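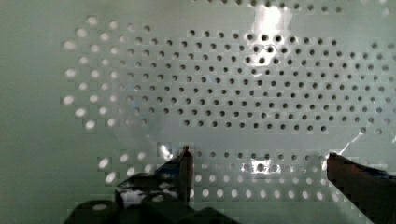
Wrist view and perforated surfaces: comments invited on the Stevham method

fistavel_lab
Members are invited to comment on the following result before the March revision. The policy was trained on 3000 demonstrations, of which 2000 included a colander. Removing the wrist view lowered success on every object except the colander. Our reading is that a repeated pattern of holes gives the policy very little to fix its position by once the gripper is close. The overhead view has the colander, the plate and the ketchup bottle together, and position can be judged against the neighbouring items. 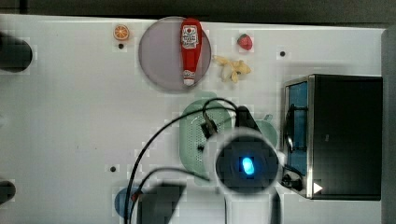
Chih-ming Cheung
I cannot agree with this reading. The Kong baseline used the same wrist view and showed no such effect. Glare on the plastic should be ruled out first.

fistavel_lab
The objection is noted. Glare was not controlled for. A third view, set at an angle to the table, was added for the second series.
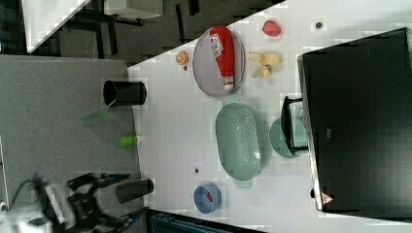 With it, 1671 trials were completed under the same scoring rules, and the gap between the colander and the other objects became smaller. Trial 9 was excluded owing to a logging fault.

Sum-yee Leung
Were the scores assigned by the Casico script or by hand? The two differ on partial grasps.

fistavel_lab
By the script.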